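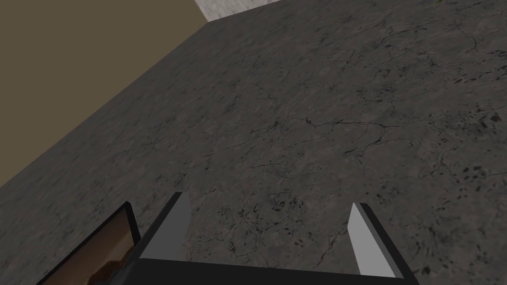 5 讨论:建筑轮廓基准分数能说明什么

5.1 交并比阈值与制图用途之间的距离

前一节的结果如果只看总表,很容易得出一个乐观的判断:在Nuvemier基准上训练的分割网络,换到没有见过的城镇之后,得分下降有限,因而可以直接用于建筑底图的更新。我们对这个判断持保留态度。总表里的分数以单体建筑为单位,预测多边形与参考多边形的交并比超过0.5即记为命中。这个阈值在目标检测领域沿用已久,迁移到建筑轮廓任务时几乎没有人重新论证过。对于一座大型仓库,0.5的交并比意味着可以丢掉近半个屋顶;对于一间小屋,整体偏移两三个像素就足以判为漏检。同一个阈值在两类对象上度量的并非同一种误差,把它们加在一起求平均,得到的数字很难解释。

在Nolldale测试区,这个问题表现得相当具体。该区共有395座参考建筑,老城部分以联排房屋为主,相邻住户共用山墙,从正上方看屋顶连成一片。标注员依据地籍边界把一条屋顶切成若干户,网络则只能依据影像纹理输出一个长条。按照现行规则,长条多边形与其中任何一户的交并比都达不到阈值,于是整排房屋全部记为漏检,长条本身又记为一次误检。若改以像素为单位评价,同一份输出几乎没有错误。两种说法都有道理,但它们不能同时用来支持“模型可用”这一结论。已有工作往往在正文报告像素指标、在附录报告单体指标,读者需要自己去发现二者的落差。

有一种常见的辩护认为,单体指标偏低只是后处理的问题,加上一步实例切分就能解决。我们试过两种切分方法,分别基于分水岭和边界概率图。前者在联排房屋上切出的分割线与地籍边界并无对应关系,后者在屋脊明显的地方有所改善,在平屋顶上则把女儿墙和设备间的阴影也当成了户界。切分之后命中数确有增加,但逐一核对可以看到,相当一部分新增命中来自巧合:切得足够碎,总会有某一块与某一户重叠过半。这样的增益不宜算作方法的贡献。

5.2 参考数据自身的误差

讨论模型误差之前,应当先问参考数据有多可靠。Nuvemier的说明文档称全部轮廓经过两轮人工检查,却没有公布两轮之间的不一致程度。我们在Nolldale抽取了61座建筑,由两名未参与原始标注的人员独立重新勾绘,互不查看对方的结果,也不查看原有多边形。其中35座的三份轮廓在建筑数量与归属上完全一致,其余各座至少存在一处实质分歧:附属棚屋是否并入主体,天井是否扣除,屋檐与墙基取哪一条线,正在施工的结构算不算建筑。

这些分歧多数无法单靠影像裁决。侧视角较大时,屋顶与墙基在影像上错开,规范要求勾绘墙基,而墙基的一侧被屋体自身遮挡,标注员只能依据屋顶形状平移推断。平移多少取决于估计的高度,估计高度又取决于阴影长度和太阳角度,每一步都带有误差。最后写入数据集的是一条干净的闭合折线,不附带任何不确定性信息。网络学到的,有一部分是标注员的推断习惯。当测试集由同一批人按同一习惯制作时,这部分习惯会被计为精度。

我们并不认为抽样规模足以给出总体误差率,61座建筑集中于一个城镇,抽样时又有意覆盖了不同的屋顶类型,因此不能把上述比例外推到整个基准。但它足以说明一点:若两种方法在排行榜上的差距小于标注员之间的差距,排名就没有多少信息。文献中这样的情况并不少见,而附上标注者间一致性的论文很少。我们自己早先的一份技术报告也未附上。

5.3 合成数据的作用被高估了吗

近年不少工作用渲染影像补充训练样本,理由是真实标注昂贵,而渲染场景的几何真值可以直接导出。Pramanik生成流程是其中使用较多的一种,它从参数化的街区布局出发,随机放置建筑、道路和硬质铺装,再贴上材质并模拟光照。表6显示,加入该流程生成的样本后,Fiston测试区的得分有所上升。我们重复了这一实验,上升可以复现,但对其来源有不同看法。

首先,样本增加的同时训练步数也增加了。我们补做了一组对照,只延长训练而不加入合成样本,得分同样上升,两者之差缩小到随机种子引起的波动范围以内。我们对每种设置使用了7个随机种子,这个数目仍然偏少,但多于我们查到的同类实验;有几篇论文只报告一次运行的结果,连种子是否固定都没有说明。以单次运行支持“合成数据有效”的结论,证据是不够的。

其次,合成样本的表面外观与影像中的实际外观并不等同。渲染的混凝土地面可以做得相当细致,如图1所示,灰色地面上带有细而分叉的深色裂纹和若干深色斑点,局部还有偏褐色的浅痕。但在遥感影像的地面分辨率下,这一尺度的细节大多会被传感器的点扩散函数抹平。真正影响分割的,是更大尺度上的明暗与色调变化,例如修补过的沥青、停车场的磨损分区、屋面防水层的新旧拼接,而这些恰是材质库里最缺的。近距离看起来逼真,对俯视影像任务未必有用。已有文献在论证合成数据质量时常附近景渲染图,我们认为这类图能支持的结论十分有限,图1也应当这样看待。

再次,布局先验可能比外观更值得警惕。参数化街区里的建筑之间总留有间隙,间隙宽度服从一个平滑的分布,联排和加建几乎不会出现。Fiston的郊区恰好接近这种布局,得分因此上升;Nolldale的老城与之相去甚远,加入同样的样本后联排房屋的漏检反而略有增加。若只报告Fiston,结论是正面的;若只报告Nolldale,结论是负面的。原论文选择了前者作为主要测试区,文中没有交代选择依据。我们无意推断其动机,只指出结论对测试区的选择十分敏感,而这种敏感性在原文中看不到。

5.4 关于“零成本迁移”的说法

另一种需要审视的说法是,模型迁移到新城镇不需要额外的人工投入。在我们的实验中,这一说法在字面上成立,推理阶段确实没有使用新标注。然而在得到可以比较的结果之前,我们做了如下工作:将Fiston影像重新配准到参考轮廓所用的坐标框架,剔除云影覆盖的图块,统一辐射定标,并为每个城镇单独选择二值化阈值。最后一项尤其关键。若沿用在训练城镇上选定的阈值,Nolldale的单体召回率明显下降,下降幅度超过了表5中任意两种网络结构之间的差异。换言之,一个通常不写进方法部分的标量,其影响大于被当作主要贡献的结构改动。

为新城镇选择阈值需要参考数据,哪怕只有少量。因此所谓零成本,是把成本移到了验证集的准备上,再假定验证集总是存在。对已有地籍资料的地区,这个假定大致合理,可这些地区对自动制图的需求本来也较低。对没有任何参考数据的地区,本文无法说明该如何选择阈值。我们尝试过以预测概率直方图的谷底作为替代,在Fiston可用,在Nolldale直方图没有明显的谷底,方法失效。

影像时相也应当算入成本。Fiston的参考轮廓依据旱季影像勾绘,而可以获得的商业影像中有一部分摄于雨季,树冠遮住了部分屋顶边缘。被遮住的边缘在参考数据里仍然存在,网络既看不见,又要为此受罚。我们把雨季图块单独统计后发现,各网络在其中的排序与旱季图块不同。混合统计时的排序,取决于两类图块的比例,而这一比例由影像的可获得性决定,与方法优劣无关。

5.5 局限

以上质疑同样适用于本文。两个测试区不能代表聚落形态的多样性,我们也没有涉及山地城镇和非正规居住区,后者往往被当作这类研究的应用动机,却很少出现在测试集中。重新勾绘的两名人员接受过相同的培训,他们之间的一致性可能高于真实生产环境。对Pramanik流程的重复实验使用的是公开配置,原作者若在内部采用了不同的材质或布局参数,我们的对照就不完全对等。

此外,本节的多数论证针对评价方式,没有提出替代指标。按建筑面积分层报告交并比、同时给出边界距离的分位数,可以缓解5.1节所述的问题,但无法处理联排房屋的归属,因为归属信息本来就不在影像里。我们倾向于在这类区域停止报告单体指标,改为报告屋顶连片区的边界误差,并注明户界未作评价。这样做会使结果表变得不完整,也会使本文的方法与已发表的数字难以直接比较。第6节的实验仍按原规则计算,另附分层结果,供读者对照。

图1 渲染的混凝土地面,表面可见细裂纹与深色斑点。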